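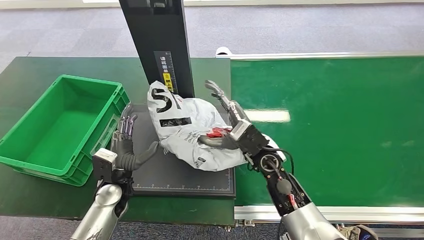

What is the Prirov parcel station used for?
It is used for picking up mixed small parcels, mainly plastic mailing bags and light cartons, and turning them so that they can be measured, read and sent on.

Prirov

Prirov is a two-armed parcel handling robot sold and hired out by Barnomar, a company based in Ostholm. It is meant for sorting rooms and returns departments where the goods are too varied in shape for suction pickers. The robot has two arms with fingered hands and works at an ordinary bench beside a conveyor. It is offered as a purchase or as a monthly service, and most units in use are hired.

History

Barnomar began as a supplier of conveyor parts and weighing equipment. Work on a robot started after several of its customers asked for a way to handle soft packaging, which tends to fold or slip when lifted from above. An early version had one arm and a two-part clamp. It coped with cartons but often dropped thin bags, and was withdrawn before sale.

The second version, with two arms and jointed fingers, was shown to customers in Ostholm in September of the following year. The name Prirov was first used at that showing. A longer trial followed at a returns depot in Rees, where the robot worked alongside the existing staff for 60 days. Changes made after the trial included a softer default grip and a slower wrist turn when a bag is held by one corner.

Design

Each hand has four fingers and a thumb. The fingers bend at the joints and can be closed separately, so that one hand can steady a bag while the other flattens it or turns it over. The wrist is a separate part and can be changed without removing the forearm. A spare hand is included with purchased units but not with hired ones.

The robot is guided by cameras on the head and at the wrists. The head camera is used to find the parcel and the wrist cameras to judge the last part of the reach. Strong daylight can upset the wrist cameras, and the installation guide advises blinds where a bench stands close to a window. 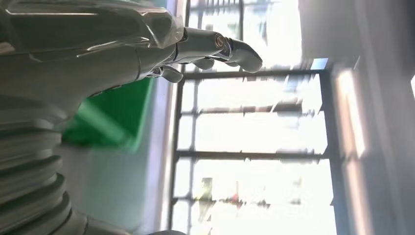

Robotic hand with its fingers partly curled; clear plastic covers the forearm.

Operation

A normal cycle has four stages. The robot takes a parcel from a crate, places it on the measuring platform, turns it if the label is not readable, and moves it to the belt. Soft bags are usually held upright with both hands while they are being read. If a label cannot be found after two turns, the parcel is put aside for a person to deal with.

Barnomar gives the normal working rate as 200 parcels an hour for mailing bags. Cartons are said to be slightly faster. The Rees depot recorded lower figures in the first part of its trial, when bags with loose contents caused repeated second attempts – shoes and bottles were the worst. The rate improved after the grip settings were changed, though the depot continued to sort heavy bags by hand.

The heaviest parcel the robot is rated to lift is 4 kg, using both hands. Glass, open packages and anything tied with string are outside the terms of use.

Service and support

The hire agreement covers the robot, the measuring platform, delivery and routine repairs. Crates and conveyors are not included, and the customer is expected to provide a level floor. Installation normally takes one working day, followed by a period of adjustment using the customer's own parcels.

Repairs are carried out from the Ostholm workshop. Finger tendons and wrist cables are treated as wearing parts. Under the current terms, last revised on Jun 21, 2023, they are replaced free of charge on hired units, while owners pay for parts but not for the visit.

Reception

Users have generally spoken well of the way the robot handles thin plastic bags and of the short installation time. Complaints have been mostly about noise from the wrist motors and the price of spare hands. The Rees depot kept its unit after the trial and later hired a second for its evening shift.

See also

Measuring platform
Order picking
Returns handling
Robot hand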